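Kurum コンソールテーブル ダークブラウン 金縁

Loltuno 商品ページ > リビング > コンソール・飾り台

在庫 3台(9月入荷分)。次回は未定です、すみません。

ソファの前にも壁ぎわにも置けるコンソール。天板は濃いブラウンのツヤあり仕上げ、前のふちに細い金のライン。幕板の真ん中に月桂冠の小さな飾り、左右に丸い金色のつまみ。脚はカーブ、下に棚板つき。クラシック系の部屋ならまず浮きません。木彫りフレームのソファや花柄の張り地と合わせる方が多いです。

サイズの問い合わせが多いので先に。高さ66cm。ソファの座面より高めなので、飲み物を置くだけの低いテーブルを探してる方には向かないかも。ランプ、花瓶、写真立て、鍵の置き場。そういう使い方です。玄関に置いた方もいます。
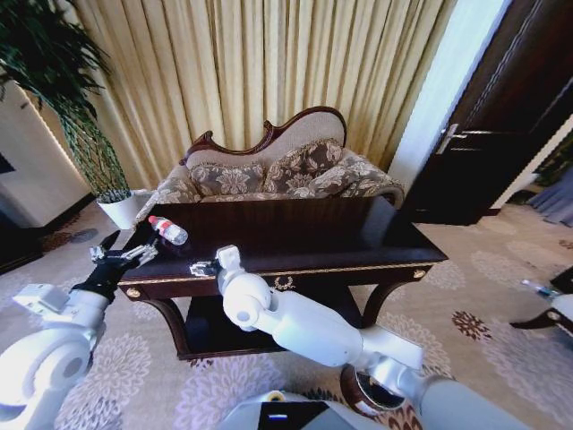 下の棚は床に近いです。お掃除ロボは通れないと思ってください。かごや重めの本を置くと全体が落ち着きます。棚板の耐荷重は12kg、天板はもう少しいけますが、人は座らないでください(過去にありました)。

ツヤあり天板なので指紋とほこりは目立ちます。乾いたやわらかい布で拭くだけ。アルコール、メラミンスポンジは不可。ツヤが消えます、戻りません。熱いカップは必ずコースターを。冷たいグラスも輪ジミになるのでできれれば。

金色の部分は磨き剤を使わないでください。から拭きのみ。

組み立て
脚と棚板の取り付けだけ。5分とは言いませんが、2人いれば昼休みで終わります。六角レンチ付属。最初から全部締めきらないこと。ゆるめに仮止め→水平な床に立てる→本締めの順で。がたつきの相談はほぼこれです。

配送
玄関先渡し。開梱設置は別料金、水曜は設置便がお休み。階段上げは事前に連絡ください。当日言われても対応できないことがあるます。

返品は到着後12日以内、未組立に限ります。色味のイメージ違いは送料お客様負担。モニターだと黒っぽく見えることがありますが、実物は茶です。心配な方は色見本送ります、無料。

同シリーズ
Zamani サイドテーブル(在庫あり)
Kullwood ワックス 無色 ※この天板には使えません。無塗装・オイル仕上げ用です

仕上げや補修の相談は Bohdan Onyshchenko まで。日本語OK、返信は夕方以降になります。キズの相談は写真を添えてもらえると早いです。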